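Grip drift (hand-held grippers)

Grip drift is the name we use for a fault where a hand-held gripper reports its fingers in one place while they're really sitting in another. I've been keeping this page since the Ondstead trouble, so forgive me if it gets a bit personal in places! Other people call it finger lag or marker slip, and Trevor Ashworth still calls it "the wanders."

Background

The Punar is a two-finger gripper that you carry around and close by hand, and the motion gets used later to teach a robot arm the same job. Finger position comes from printed marker cubes. If a cube shifts on its mount, even a hair, every recording after that is wrong, and the arm learns the wrong squeeze. Tall round things are the worst for it (poles, broom handles, table legs), as the fingers get pushed sideways when you lean in.

The Ondstead fault

In August the team at Ondstead recorded 66 pole grasps with one Punar and trained an arm on them. The arm then closed too far on its first run and bent a lamp stand. Mwajuma Mussa hit the stop button and no one was hurt, but the lamp came down pretty close to Imani Simiyu's foot. Remo Mösli went back through the recordings and found that 40 of them had the left finger reading off by nearly 2 millimeters - a loose screw under the cube, that's all it was. 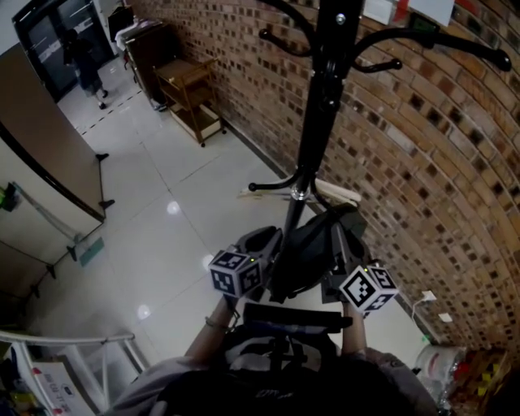 Can a drifted recording be fixed afterward?
Sometimes. If the offset stays the same through the whole session you can subtract it, but if the cube was rocking back and forth you have to throw the session out.

Checks and prevention

Close the fingers on a gauge block before and after every session and write down both readings. Remo also puts a paint line across each screw head, and I love this one, you can spot a turned screw from arm's length. Thread glue helps too, though it makes swapping cubes a real pain.

On the arm side, Ondstead now caps the closing force for any newly trained motion, and people stay behind the tape until it's done a full slow pass. I'd keep that rule even with perfect recordings.

See also: Nyanda mount (older design, clips in place of screws), marker calibration, closing force limits.

Last changed 9th September, screw notes added by Josphat Temba.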